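Cunell Homes Opens New Rental Neighborhood for Older Adults at Sternance Village

Cunell Homes is very happy to announce that Sternance Village, our newest neighborhood of single-level rental cottages for adults 55 and up, is now open for tours and is taking applications for move-ins beginning in February. We have been looking forward to sharing this news for a good long while, and we would like to thank all the neighbors who stopped by the site during construction to say hello and ask when they could finally come inside!

Every cottage at Sternance Village has 2 bedrooms, a full kitchen with pull-out shelves, an in-unit washer and dryer, and a covered front porch deep enough for a pair of rocking chairs. There are no steps at the front door and none at the back. Residents can choose between the Leitner, our cozier plan with an open living and dining room, and the Surnar, which adds 250 square feet, a sunroom off the kitchen and a second full bath (a favorite with folks who like to have the grandkids stay over).

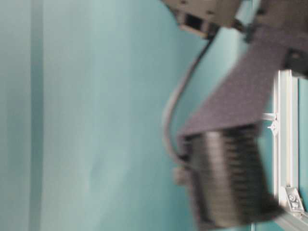

Rent, Lawn Care and Everyday Upkeep

Monthly rent includes lawn mowing, snow removal, trash pickup and all routine repairs, so a dripping faucet or a stubborn garage door is a phone call to our maintenance office and then it's ours to worry about. Pets are welcome, both cats and dogs, with a one-time pet fee of $250. A refundable deposit of $700 holds the cottage of your choice while your application is being reviewed, and it goes toward your first month's rent once the lease is signed.

At the center of the neighborhood is the clubhouse, with 2,000 square feet of shared space for card games, potlucks, exercise classes and plain old visiting over a cup of coffee. The kitchen there can be reserved by any resident for a birthday or a family get-together at no extra charge. A paved walking path starts at the clubhouse door and loops past every cottage, with benches along the way and lighting for those who enjoy a stroll after supper. 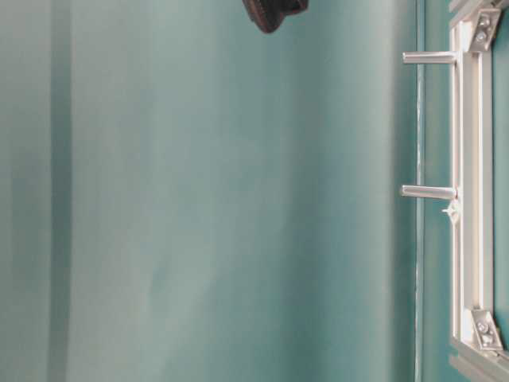 Teal backdrop beside a white aluminum frame.

Model cottages in both plans are furnished and open for visits from 10 a.m. to 4 p.m., and you do not need an appointment, although we are always glad to set aside a time if you would like to bring the whole family and go over the lease together. Applications are available at the leasing office inside the clubhouse, and our staff will happily mail a packet to anyone who would prefer to look things over at the kitchen table first.

About Cunell Homes

Cunell Homes builds and manages single-level rental communities for older adults. Leasing, maintenance and resident services are handled by our own staff at each neighborhood.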